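Letay, all,

Quick one before I lose the room at 4. Answering below the quote, sorry, long thread already.

> On the sorting task: Gianni and I went through the first batch from the Jetamell arm and I'm not convinced the remote driving is the problem. The grasps look ok to me. What I can't tell from the logs is what people were *trying* to pick. Half the time the stick goes left, right, left, then down. Is that the operator hunting for a view or changing their mind? Also can somebody please post what the basket looks like, I've been reading numbers for two days and have never seen the thing.
>
> Are we still doing hand guiding as well or has that been dropped?
>
> Letay Abdella

Basket, with the sorter next to it: 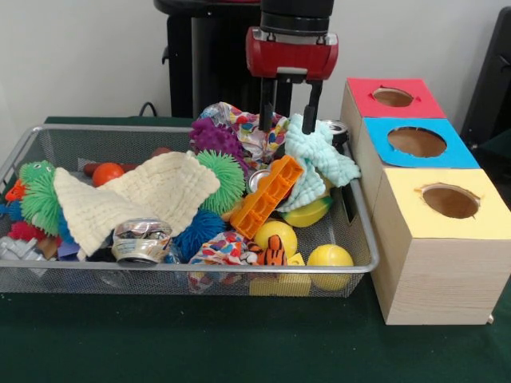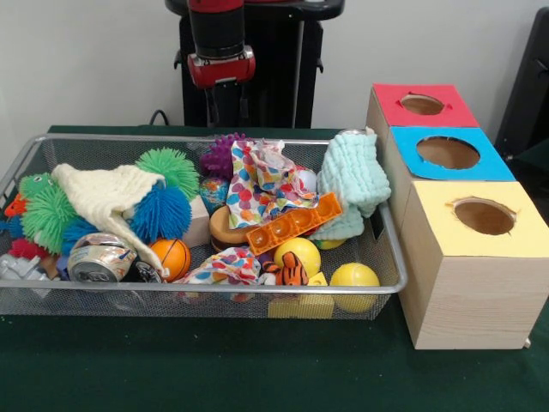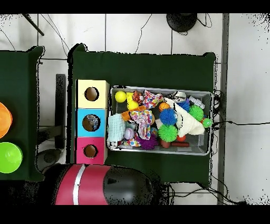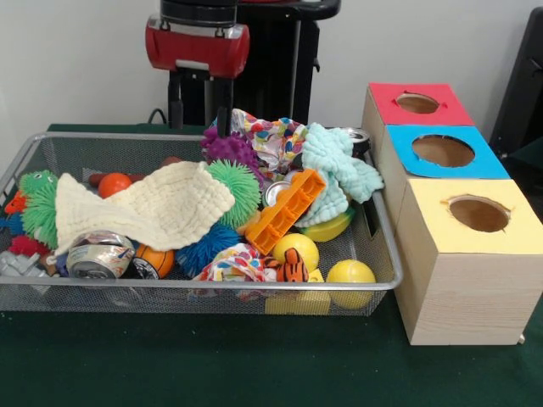 On the hunting question, I think it's mostly changing their mind. Mahlet drove for most of the batch and I asked her straight out. She picks a target, starts down, sees something easier and goes for that. Cloth is the worst for it. With the cream one draped over the green creature toy you can go for the cloth first or try to get at the toy from the side, and both are fair choices, so we end up with demos that disagree from nearly the same start. The policy then averages them and goes down in between. Gianni saw the same on the Zurkine replay I think, he can correct me.

So, proposal:

- operator says the target out loud before touching the stick, we log it as text
- if they switch, they say so, and we cut the episode there. No throwing away, just cut
- cloths first when they're on top, everyone, until we have a baseline
- no fixing a bad grasp by shaking. Open, back up, go again

Numbers: 326 episodes so far, of which 48 have a switch in them that I'd call obvious. Total grasp attempts 2,683, which is a lot of attempts for that many episodes, and yes that includes the ones where the fingers only closed on air. I havent split those out yet. Leszek has a script.

Hand guiding: not dropped. Adanech did a short run and the motions are much smoother, esp. the approach over the rim, but her arm ends up in the overhead view and the wrist torques are junk while somebody is holding it. My vote is hand guiding for the approach only and remote for the grasp itself. Open to arguments. If Tabrizi want everything in one format by January then it has to be remote only and we live with the wobble.

Also the stick latency. Felt worse after the Nadix update, Mahlet says almost double, I haven't measured. Leszek can you put a timestamp on both ends before anyone records more? Otherwise we are going to be arguing about operators when its the link.

Two things I need back:

1. Letay, is free text ok for the target label or do you want a fixed list? Free text is quicker for us but you'll get "tiger", "the tiger", "stripy one" etc.
2. Who has the key to the small cabinet, the spare finger pads are in there.

Have to run, will read replies tonight.

Leszek Szczepańska has the raw files if you want them before the upload finishes, ask him directly.

Adanech is cc'd.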